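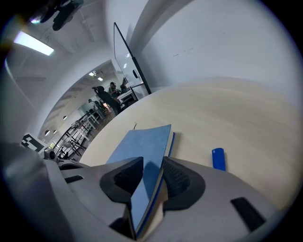 Grip Loss on Thin Bound Items: Incident Thread

Support > Handheld Grippers > Faults and Safety

Print this thread | E-mail this thread

a_araya
Posted 2024-07-12

This notice concerns fault 3040 on the Stisora handheld unit. During a notebook task the fingers released without a command, and the item fell. The notebook had been pinched upright by its spine edge between the two textured pads. No injury occurred. The unit has been withdrawn pending inspection. Members holding similar records are asked to submit them.
Amanuel Araya, Usness

benchlead42
We have recorded the same code on 4 occasions, all with thin bound items. In our view the pads are worn. A grid surface holds a spine poorly once the edges have rounded, and we request that pad age be added to the report.

Buvard_QA
We respectfully disagree. Our pads were new in September and the release still took place at cycle 863. The finger cable had worked out of its clip. Please check the cable before ordering parts.

benchlead42
The cable on our unit was checked twice and was seated. I would not rule out two separate causes.

a_araya
Both points are noted. The cable on our unit was seated at one end only — the clip at the finger end was open. The pads will be measured as well. Until the results are posted, operators should keep their free hand clear of the fingers and should not lift items over other people's work.

Comments (3)

wang_floor: Does the restriction apply to loose paper?

a_araya: Yes, to all items until further notice.

tkl: The clip is also mentioned in the service sheet, page 42. It should be moved to page 1.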